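Wiki > Robot software > Control > Action chunking

November 22, 2024
By Pierina Piras

Action chunking is a way of running a learned robot policy so that it hands over a short run of future moves at once. The policy looks at its camera views and joint angles, puts out a batch of targets, and the arms play through them before (or while) the next batch gets worked out. I've spent most of my working life on the playback side of this, inside a control stack called Brornen, so expect this entry to lean that way!

Cloth is where I got hooked on it. A folding job on two arms means both sides have to agree on timing, and if each arm asks for a fresh decision at every tick you get dithering -- little back-and-forth twitches over the fabric. A chunk commits both arms to the same short plan, and the motion settles down a lot.

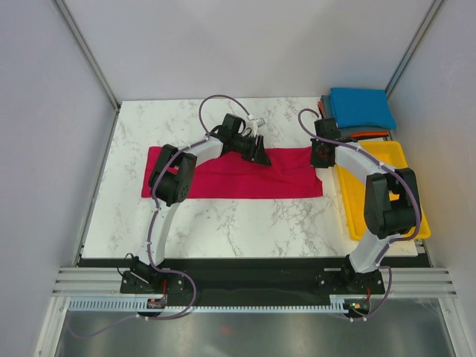
Can the robot react to anything while it's playing a chunk?
Only as much as the playback layer lets it. A plain setup finishes the whole chunk blind, so a slip goes unseen until the next look at the cameras. Most people cut the chunk short and ask for a new one early.

In Brornen a chunk holds 40 steps for both arms, and we replan well before the end. That leaves you with overlapping plans, and you have to pick what to do with the overlap. The simple choice is to throw the old steps away, but then the arm can jerk at the seam. The other choice is blending, where old and new targets get averaged with a weight. Benedetta Amato wrote our blender at Galcombe and she weights the older plan more heavily than I would (we've argued about this since October, and her version is still the default).

Blending has one nasty habit. It's fine for joint angles but bad for the gripper command, where halfway between open and closed means you let go of the shirt. We switch grippers on a threshold and keep them out of the average. 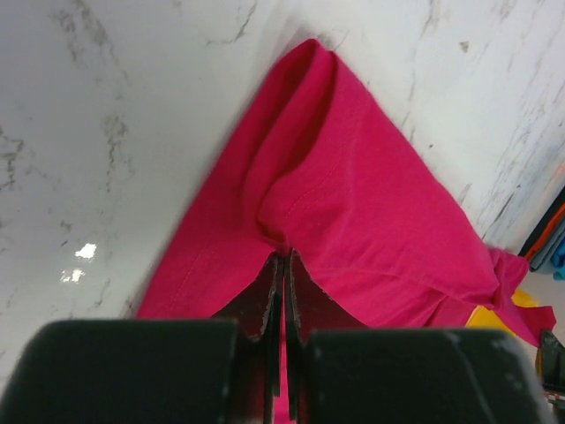 This page was last changed on the date shown under the breadcrumb, by Pierina Piras.

Wrist views matter a lot here. A small pinch of fabric can hide behind an arm in the fixed view, and the policy needs to know whether there's cloth between the fingertips before it plans a lift. The catch is timing: if the wrist image is older than the joint reading, the chunk starts from a pose the arm has already left. Brornen stamps both and drops the first few steps to make up for the delay.

For testing I use Galli, our log viewer, which draws each chunk as a colored line over the joints' real path. Bad seams show up as little forks. Episode 3531 is the one I send to new people -- the forks there are huge.

See also: Temporal blending; Gripper thresholds; Eltach driver notes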